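Early Release in a Simulated Pick-and-Place Task: Fault Report

Vanderleia Miranda
Robotics Project II, final report
3 May 2018

1. Background

The project goal was to have a simulated Franka Emika arm pick up a small object from a table and put it in a bowl. The controller is a state machine with five states: approach, grasp, lift, transfer, release. It runs on top of Siveo, the motion library used in the course, and the rooms and objects come from the Flatilmont scene set. No learning was used. The object pose is read straight from the simulator, so sensing errors play no part in what follows.

The first version of the controller passed all of its unit tests and was run overnight on the Trindade cluster for 2000 episodes. Most of these ended with the object in the bowl. A part of them ended with the gripper opening too soon, so that the object fell on the rim or outside it. This report covers how the fault was found, what caused it, and what was changed.

2. Symptoms

The fault was first logged as a grasp failure. The success check at the end of an episode only asks whether the object is inside the bowl volume, and the log writes "grasp lost" for anything else. This label was wrong. When the finger width was plotted against time, the fingers were still closed on the object at the end of the lift state in every failed episode that was checked. They opened during the last part of the transfer, on command.

The failures also depended on where the bowl was. With the bowl near the middle of the table the fault did not show up at all. With the bowl near the edge of the table on the robot's side, it was common. Bowl position is drawn at random for each episode, and this is why the fault looked random in the first log.

A second effect made things worse. When the object fell outside the bowl near the edge, it sometimes went to the floor. The controller had no state for this, so it reported the release as done and moved the arm to its home pose.

3. Test setup

To get repeatable runs, the random seed was fixed and the bowl was placed by hand at a corner of the table, close to the base of the arm. The rest of the room was left as it loads from the scene set. Each run was stopped when the controller left the transfer state, and the state of the simulator was saved at that point. Gripper position, target position, finger width and joint angles were written to a file at every control step.
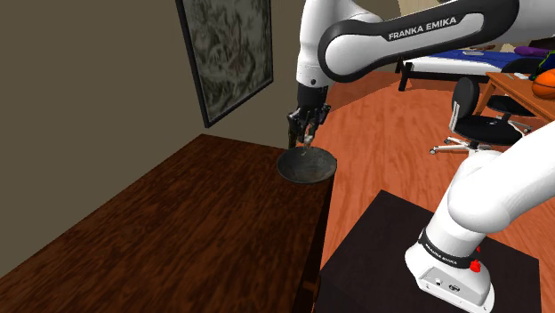 Saved states were then compared with the planned path. The distance between the gripper and the release target was computed in two ways: from the joint angles by forward kinematics, and from the value the controller itself was using. The two did not agree. The controller's value ran ahead of the other one, and the gap was largest where the arm had to fold back toward its own base to reach the target.

4. Cause

Two separate errors were involved.

The first was in the exit test for the transfer state. It compared the release target with the commanded gripper position when it should have used the measured one. In the middle of the table the arm follows its commands closely and the difference is small. Near the base, Siveo slows the joints to keep them away from their limits, and the arm lags behind. The test passed while the gripper was still short of the target.

The second was a tolerance. The exit test allowed an error of about 20 mm in the horizontal plane. This value was carried over from an earlier exercise with a wide tray and was never reviewed. Added to the lag, it was enough to put the release point over the rim.

Neither error alone produced a miss in the fixed-seed runs. This was checked by correcting one at a time.

5. Changes

The exit test now reads the measured position, and the tolerance is computed from the bowl radius. The gripper must also stay inside the tolerance for 2 control steps in a row before the fingers open. A timeout was added: if the transfer does not finish, the arm holds its position with the fingers closed and the episode is marked as failed.

The log labels were split. "Grasp lost" is now written only if the finger width drops below the object width before release is commanded. A miss after release has its own label.

6. Results and open points

With the changes in place, the fixed-seed runs all ended with the object in the bowl. The full overnight batch has not been repeated, as the cluster time for the project was used up. It is planned for August together with the port to Funeo.

The timeout has been tested only by blocking the arm on purpose. Behavior after an object falls to the floor is still not handled beyond the new label. On a real arm, a hold with closed fingers may not be the right response if a person is within reach, and this would need a separate review before the controller is used outside simulation.

Contact: Vanderleia Miranda, Robotics Project II | © 2018 the author | Back to top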